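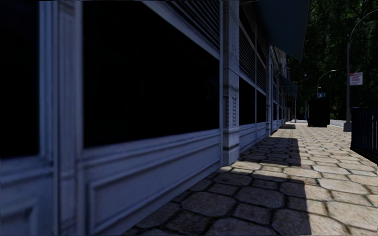
L. MORELLI

Session 4 notes: What the simulator can and can't tell you about your rover

Bring your laptop and a charged battery pack. The drive bases stay on the shelf at Vuvlow until the second half, so please don't take them down early.

Most of you have now run the Skivilance base code in the Virnent street world, and several of you have told me it works. I would like us to be stricter with that word. What you have is a program that drives a box with perfect wheels down a rendered sidewalk. The box you screwed together in the shop has a left motor that pulls harder than the right one and a caster that sticks.

1. The street world

It's a good-looking map and I don't trust it much. Look at what it gives the rover: storefronts down one side, a railing down the other, and a wide run of stone pavers between them. You could get down that with a wall follower and two cheap range sensors. If your planner does well there, write in your log that it did well in a wide corridor, and leave it at that.

The parts worth your time are these.

The shadow line. The building throws a hard, stepped edge across the pavers, brown-gray on one side and pale cream on the other. If your floor detection uses color alone, run it across that edge several times at a shallow angle and save the output. Last term's code took the shadow for a curb and turned away from it. The fix people reached for was a lower threshold, and then it missed real curbs.

The glass. The big shop windows are almost black and show nothing inside. Real glass will show you the street, the rover and your own knees. A depth camera may also look straight through it. Any result you get next to those windows should be treated as untested until we repeat it beside the workshop door, which has a glass panel at rover height.

The railing. Thin vertical bars are hard for a real range sensor, and how well a simulated one sees them depends on settings most of you have never opened. Open them. Find the noise value. If it is zero, your data is worth very little.

The pavers. They have grout lines, and I have yet to see evidence that the wheels feel them. Check whether the ground is a picture on a flat plane before you say a word about vibration or wheel slip.

2. Numbers

A run of 200 meters in simulation with no contact sounds fine. On the same code, the shop rover managed 18 meters in the alley before it put a wheel against the drainpipe. I would rather read the second number in your report. Give both, with the software version and the battery voltage at the start.

Somebody will want to buy a better sensor at this point. Wait. Wheel encoder error on these bases was up to 40 millimeters over one lap of the taped course, and no camera will cure a loose hub screw.

3. Bench work for the second half

Wheels off the table before power on. Use the foam blocks.

Tighten both hubs, then mark the screw heads with paint pen.

Command both motors to the same speed and log the encoders for 23 seconds, forward and then reverse. Swap the motor leads and do it again. If the pull changes sides, look at the driver board. If it stays put, look at the motor or the gearbox.

Put the measured difference into the simulator as an offset and rerun the street. A few of you will find the rover leaning toward the railing. Keep that run, and don't tune it away yet.

4. For the log

One page, plain text. Say what you changed, what you measured and what you only assumed. Screenshots of the street are optional and don't count as results.

Outdoor trials on the alley course start in February, if the paving is dry.

Notes revised December 29, 2018

Print this page
E-mail this page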